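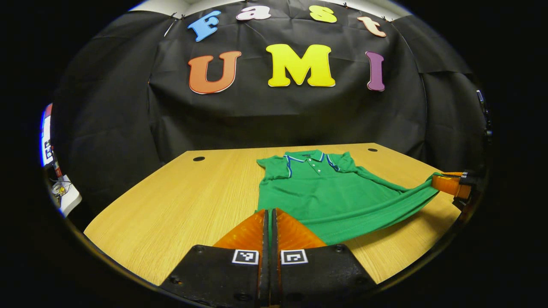

How to Fold a Polo Shirt (and why it gets wrinkly in the first place)

By Sena Nutsugah, for the Fomstead kids page

Got a polo shirt? It's the kind with a floppy collar and a few buttons at the neck. Trickier than a T-shirt. Not by much.

First, the parts. You need to know the names or the rest won't make sense.

Collar — the bit that goes round your neck. Often has stripes on the edge.
Placket — funny word! Say PLACK-it. The strip down the front where the buttons live.
Hem — the bottom edge.
Seam — any line where two peices of cloth are sewn together. There's one at each shoulder.

Why do shirts wrinkle?

Cloth is made of threads. Lots and lots, going over and under each other. In a polo the threads are knitted in tiny loops, like a sweater but much smaller. Squash the shirt in a heap and the loops bend. Leave it squashed all night and they stay bent. Wrinkle!

Pulling makes wrinkles too. Try it. Lay a shirt flat, pinch one spot on the hem, and lift. See the lines? They all run toward your fingers, like roads going to the same town. Let go and smooth it with your hand. Most of them go away.

Now the folding

You need a table. A bed is too squishy. Wipe the table first — my cousin Kofi folded his on top of jam once.

1. Button the shirt up. All the buttons, or at least the top one.
2. Lay it on its front, buttons down. Collar away from you.
3. Smooth it from the middle out. Both hands, flat.
4. Fold one side in, to the middle of the back. Sleeve comes too. If the sleeve sticks out, flip it back over.
5. Same on the other side. Now you've got a long skinny shirt.
6. Take the hem and fold it up halfway. Then once more, up to just under the collar.
7. Turn it over. Collar on top, buttons facing you.

Done. First one will look lumpy. Mine took 14 tries before it would sit straight in the drawer.

Big shirt? Ask someone to hold the other side. Tiny shirt? Skip the second fold at step 6.

Things kids ask

Does the collar go up or down? Down. Up gets bent in the drawer.

Can I roll it instead? Yes, good for a suitcase. Collar gets a bit squashed though.

Do I have to iron it? Not you, irons are hot. Ask a grown-up. Or hang the shirt up as soon as its washed and lots of the wrinkles drop out on there own.

Try this

Fold one shirt nicely. Scrunch up another and leave it under a heavy book for 8 hours. Then put them side by side. Draw the wrinkles you see in each one. Which way do they go?

Next time: socks, and where the other one went.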